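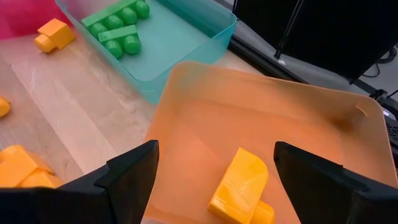
How should a toy library sort mixed building blocks before they go back on loan? By colour first, in shallow see-through bins, with damaged pieces pulled out during the same pass.

The Castillo Toy Library adopted that procedure on 2021-12-17, replacing a system in which plastic blocks were returned to the shelf in drawstring bags and checked by weight. Weighing confirmed that a set was about the right size but could not show whether the colours had been mixed between borrowers.

Under the revised procedure, blocks are tipped onto a table and moved one at a time into translucent bins. Green and yellow pieces are kept in separate bins. A low wall allows a block to be lifted out without tilting the bin, and the tinted plastic lets light through to the floor, where small chips and grit are easier to find.

Slamet Raju, who drafted the procedure, said studs were the main point of wear. "A stud that has been chewed or stepped on will still hold, but it holds loosely, and the set comes back with complaints," Raju said. Blocks with a deformed stud are withdrawn and recorded on the loan card.

The library holds 50 block sets, all of the large-stud type intended for younger children. Long bars and short pieces are not separated at the sorting stage — that is done at packing, against a printed list.

Washing remains a separate step. Sets are cleaned in lukewarm water with mild detergent and air-dried on racks before sorting. Ruben Coppens, who coordinates loans, said borrowers were asked to return blocks unassembled, as water trapped between joined pieces lengthens drying time.

Loans of block sets are limited to four weeks. Renewals can be made at the desk or by telephone, and sets due back in late December may be kept until the library reopens in the new year.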